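bovden-slots

Slot detection and placement planning for plates in a tabletop dish rack. Maintained by Soudabeh Vahidi and Ju-won Oh. Last updated 7 June 2025.

What it does

The package takes wrist camera images and joint states and returns a list of rack slots, each with a pose, an approach direction and an occupied flag. The planner picks a free slot and produces a path for the gripper. It does not drive the arm. Use kisik-control or your own controller for that.

Slots are found by fitting the rack model to its dividers. Colour is ignored, so a grey or white plate is treated the same as a blue one. 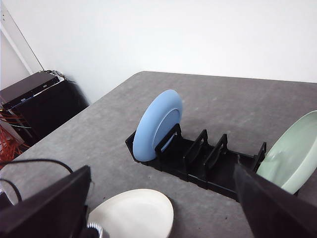
The detector runs at 30 Hz on our bench machine. If the rack fit drops below threshold for 12 consecutive images, the planner holds its last pose and raises RACK_LOST. Clear it with reset_fit before sending another goal.

Data

The test set has over 500 placement episodes, recorded in February by Do-yoon Jang. Each folder holds the wrist images, joint log and a labels file. Slot numbers start at zero. Episodes labelled by two people carry both label sets – use merged.csv unless you are checking agreement.

Known issues

Glossy rims can produce a false divider edge near the end slots. Lowering edge_gain to 2 helps, at the cost of slower fits.

Cables crossing the view are masked using a fixed template. Redo the mask if you reroute anything on the wrist.

Bowls are not supported. Byung-chul Jang has a branch for them, but it hasn't been merged.

Licence terms are in LICENCE.txt.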